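Chapter 8
The Guest Room: Furniture Around the Bed

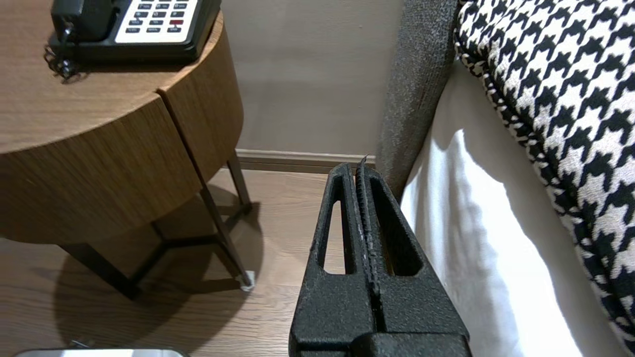 A guest room has few pieces of furniture, and most of them stand within arm's reach of the bed. This is where guests put down their glasses, reach for the telephone, and look for the light switch after dark. It is also where a room attendant does a large share of the detailed work. In Chapter 7 you learned to strip and make a bed. This chapter covers what stands beside it.

After studying this chapter, you should be able to:
name the parts of a nightstand and a bed frame
choose the right cloth and cleaner for wood, metal, and plastic
clean and check a bedside telephone
clean the floor under furniture that stands on legs
report damage in a way the maintenance staff can use

Key terms
Bedside zone: the nightstand, the items on it, the floor under it, and the wall behind it.
Foot pad: a small piece fixed to the bottom of a furniture leg to protect the floor.
Grain: the pattern of lines in wood. Wipe along the grain, from one end to the other.
Handset: the part of the telephone that the guest lifts and speaks into.
Coiled cord: the springy cord between the handset and the base.

8.1 The Nightstand

Nightstands come in many shapes. Older hotels often have square ones with a solid base that sits flat on the floor. Newer rooms may have round ones raised on thin metal legs. The round kind has no corners to bump into in the dark, but its curved side takes more care to wipe. On a curved front, the grain often runs sideways around the piece, so the cloth should travel sideways too. Where there is a seam between a door or drawer and the rest of the body, run a folded edge of the cloth down it. Dust settles there and shows up as a gray line.

Legs and crossbars are easy to miss from a standing position. Kneel or crouch to wipe them. While you are down there, look at each foot pad. A missing pad lets bare metal scrape the floor every time the nightstand is moved, and a scratch in a wood floor costs far more to fix than a pad.

8.2 The Telephone

Many guests now carry their own phones, but the room telephone is still used to call the front desk and to ask for help in an emergency. It has to be clean and it has to work.

Spray the cloth and never the telephone. Wipe the handset first, both ends and the grip, then the base, then the buttons. Let a twisted cord hang free until it stops turning. Before you leave, lift the handset, listen for the dial tone, and set it back squarely. A handset left crooked keeps the line open, and the front desk can't reach the room.

Case: The Nidgate Hotel

The Nidgate is a hotel in Tovbridge with 177 rooms. In January its managers inspected 100 of them after the morning cleaning. Beds and bathrooms scored well. The most common faults were dust on the lower bars of the nightstands and smudges on the telephone buttons. The hotel added 2 lines to its room checklist and moved the bedside zone ahead of the desk in the cleaning order.

Think about the Nidgate's checklist as you read the next section, which sets out the full cleaning order for the bedside zone, starting at the wall and ending at the floor.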